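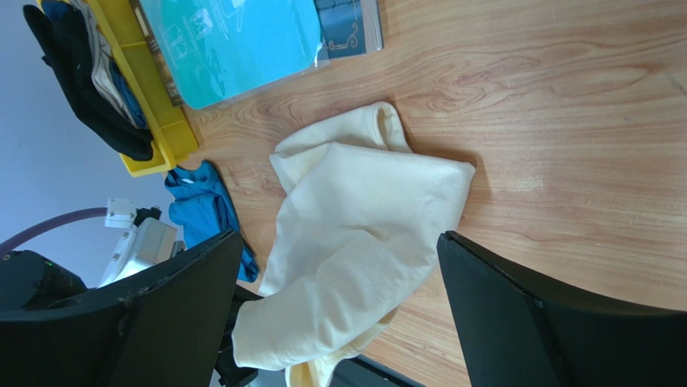 Cream and blue items still to be folded, with folded clothing in the yellow tray.

Laundry and folding at Stallia: frequently asked questions

These answers cover the folding table, the trays and the shared laundry on the ground floor. If your question isn't here, leave a note for Huguette Maillard at the front desk.

When can I use the folding table?

Any time the laundry is open, from 7 am to 9 pm. You don't need to book it. If someone is already folding, please share the space or come back a bit later. The table is for clean, dry clothes only. Damp things mark the wood, so hang them on the airer first.

What are the trays for?

Folded clothes go in a tray while you finish the rest of the load. Put a name tag on the tray if you are going to leave it. Tags and a pen are in the drawer under the window.

Trays can go up to your flat overnight but need to be back by 9 am. Please don't use them for shoes, pet bedding or groceries.

Can I leave a half-finished load on the table?

For a few minutes, yes. If you are going out, put everything in a tray, folded or not, and slide it onto the shelf marked Waiting. Clothes left on the table after 9 pm are moved to the same shelf.

How should I fold a T-shirt so it fits the tray?

Lay it face down and smooth it out from the middle. Fold each side in towards the centre, with the sleeves turned back on themselves. Then bring the hem up to the collar and fold once more. Large sizes may need a third fold.

If the shirt has twisted in the dryer, pick it up by the shoulders and give it a good shake before you start. Smoothing out a twisted shirt on the table takes longer and leaves creases along the side seams.

What about towels?

Fold hand towels in half lengthways, then in three. Bath towels are folded in half twice and then in three. Keep them in a separate tray from your clothes if you can, as they shed a fair bit of lint when new.

Something keeps sliding over the side of my tray. Is it too full?

Probably. Trousers and jumpers are the usual ones. Put the heavy items on the bottom and the T-shirts on top, and stop when the pile is level with the rim. A second tray is fine if there are spare ones on the rack.

Can I sort by colour on the table?

Sort before you wash, in your own flat or at the bench beside the machines. By the time clothes reach the folding table, most people find it easier to sort by person or by drawer. Light colours are best folded first, while the table is freshly wiped.

May I keep packets and papers on the table while I fold?

Yes, as long as they stay at the back edge and go with you when you leave. Take things out of your pockets before washing as well. Cards, tickets and packets found in the machines are kept at the front desk until the end of the month.

I've lost a single item. Where should I look?

Check inside the dryer drum, then behind the trays on the rack, then the lost property basket. Small things often end up inside a pillowcase or fitted sheet, so it is worth shaking those out too. If it still hasn't turned up, write it in the lost property book with your flat number. Oliwia Witkowska goes through the book each morning.

Someone has taken my tray by mistake. What do I do?

Let the front desk know and we'll put a notice by the door. Please don't open another resident's tray to check.

How do I clean the table?

Wipe it with a damp cloth and dry it straight away. Don't use bleach or cream cleanser. Ironing on the table isn't allowed, even with a towel underneath. The ironing board is in the cupboard to the right of the sink.

What does it cost?

The table and trays are free to residents. A wash is $3 and a dry is $2, paid by laundry card. Cards can be topped up at the front desk. A lost card costs $2 to replace, and any balance is moved to the new one.

Can somebody fold my laundry for me?

Residents who have trouble standing or using their hands can ask for help with folding. Speak to Sioned Bellis on extension 112. Clothes need to be clean and dry, and you'll need to say if anything should be hung up instead. Help is usually available in the mornings. December is busier, so ask a day or two ahead.

What happens to clothes that are never collected?

They stay on the Waiting shelf for a month. After that they are bagged and offered to the clothing exchange. If you are going away, tell the desk and your things will be held until you're back.

Who do I call about a faulty machine?

Extension 795, at any hour. Leave the machine number and say whether there are still clothes inside.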